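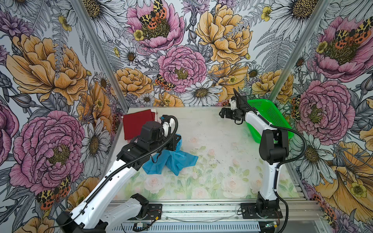
Folding bench, second layout: blue cloth at left of centre, dark red cloth folded at the back left, green basket in the back right corner.

Workshop notebook, textile care room, Sarnitz
Entry for December, started 9.40
Entered by Mi-kyung Sung; read over by Ok-hee Ham

Purpose of entry

To record the state of the folding bench under the second layout, and to set down the points agreed for the handling of small cloths before the Oltham order is started. The first layout was described in the previous entry and is not repeated.

Bench and covering

The rose-patterned covering remains in use. Ms Ham has asked again whether a plain covering would be preferable, as the pink and green print is faint but can still confuse the eye when a pale cloth is laid on it. The matter was considered and left. The light blue and the dark red both stand out well enough against it. White cloths do not, and should be folded on the dark mat until a decision is made.

Small dark specks are present on the covering, chiefly towards the centre and the right. I have not established what they are. Jae-in Wang suggests lint from the dark towels; I should have expected lint to be softer in outline. A strip of tape is to be pressed over the area and the strip kept in the back pocket of this book. The covering is to be wiped before any cloth intended for Oltham is put down on it.

Cloths

Blue. Lying bunched, in loose folds. This is the condition in which every cloth is to be presented under the second layout, so that the fold is begun from disorder and the person doing the work cannot rely on old creases. Colleagues who have been smoothing the cloth flat before the start are asked to discontinue this. The times taken in the first layout were flattered by it.

Red. Folded flat, roughly rectangular, against the back left edge. The shape is acceptable for a stack of household cloths. It would not pass for display. A white corner shows from beneath it at the upper right edge, and this should be dealt with at the sorting stage: one cloth to one place, with nothing left underneath. Yi-an Min points out that small white pieces are readily carried along under a larger cloth when a pile is lifted in one go. The pile should be taken apart on the sorting table and brought over singly.

Basket. The green mesh basket is in the back right corner and sits slightly tilted. It is light and shifts easily. I propose a low stop along that side, to be cut from the offcuts under the window. The perforated sides are satisfactory and the colour is easily found at a glance. Wang would prefer it at the front. I disagree, as the front edge is wanted clear for the sleeves of the larger garments, but it may be tried for one afternoon and noted here.

Fold to be used

For cloths of the blue type:
Find two neighbouring corners and draw the cloth out to its full width.
Lay it with the longer side to the front.
Bring the left side over to the right, edges level.
Bring the front edge to the back.
Press once with the flat of the hand, from the fold outwards.
Move to the back left and lay on the stack, closed edge to the front.

The last line is new. Closed edges to the front make the stack easier to count and to lift. Stacks made before this entry need not be redone.

Quantities

The Oltham order stands at 71 small cloths, mixed colours, of which 13 are to be set aside for rewashing on account of marks found at intake. The list of these is with Ha-neul Ban. The remainder may be folded as soon as the covering has been wiped. Clirkesport have separately asked for a price on 900 pieces. No answer is to be given until the Oltham work is finished and the times are known.

Outstanding

Tape sample from the covering (Wang).
Stop for the basket (Min). Check the height against the basket rim first; the previous one fouled it.
White cloths: dark mat or new covering (Ham to decide).
Sorting table to be kept free of folded work. On two mornings this month finished stacks were found on it and went back through the wash.
Labels for the rewash bag. The present ones come off in the damp.

Additional note, 15.20

Ms Ham has read the above and asks that the instruction concerning smoothing be copied on to the card by the door. Done. She also queries the single press with the hand and considers that thicker cloths require a second. Agreed for towelling only. The small cloths are to be pressed once, as written.

Ban reports that two of the cloths put aside for rewashing are a near match to the dark red and could be mistaken for it in the stack. These have been given a white thread at one corner, to be removed before despatch.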